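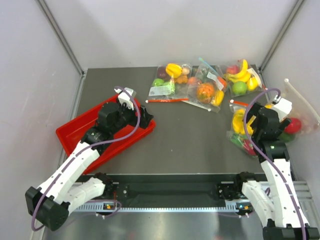 Trays

An entry from my household encyclopedia, last tidied up on Saturday, February 6, 2021

A tray is a flat or shallow thing with a raised edge, made for carrying or holding other things. I've tried to write a shorter definition and I always end up back at that one. The raised edge is called the lip, or sometimes the gallery if it's a fancy one standing up like a little fence, and it's what makes a tray a tray in my book (a flat board with handles is a board, and I will argue this with anyone!).

Shapes

Rectangular trays are the ones I see most. They stack, they slide into cupboards sideways, and they fit through doors without you having to turn like a crab. A red plastic one, shallow and plain, is about as simple as the type gets. Round trays belong to pubs and cafés, where they get carried on one hand, and they're much easier to balance that way as there are no corners pulling the weight about. Oval trays are a bit of both, and I own one and hardly ever use it.

Then there's the butler's tray, with sides that fold up on hinges and a stand underneath. Fold the sides down and you've got a small table. I bought mine from a shop called Grendel, down a side street in Kornen, and one hinge has squeaked ever since.

Materials

Wood is the old favourite. It's warm to hold and quiet when you put a cup down, but it hates being left in the sink. Metal trays last for ages and can be lovely, though they clatter like mad, and silver ones need polishing, so mine would be black by Easter. Tin trays with painted or printed pictures were given away by breweries and tea sellers for years, and people collect them now.

Lacquered trays came to Europe from East Asia, and European makers then copied the look on tin and on papier mâché. The papier mâché ones are surprisingly tough, but do check the rim for chips before you hand over any money.

Plastic took over the canteen, and I can see why. It's light, it washes well and it doesn't mind being dropped. The school I went to had 600 of them, all the same shade of mustard, and they came out of the washer with a smell I could still pick out blindfolded.

Trays that don't carry dinner

Seed trays, baking trays, letter trays, paint trays, ice cube trays: the word gets stretched a long way. Most of these never go anywhere once they're filled, so they're really very low boxes. I keep a Seidel letter tray by the front door and it has 4 tiers, the bottom one being where takeaway menus go to die. Drip trays under plant pots count as well, I think, though I've had letters about that.

Looking after them

Wipe wooden trays with a damp cloth and dry them straight away. A bit of beeswax now and then keeps the surface nice. For tea rings on lacquer I use Prinoser, a soft paste polish, on an old sock, and go gently near any gold.

Store trays upright if you've got the room. Mine live in the gap beside the oven.

See also: Baskets; Table mats; Trolleys; Lazy Susans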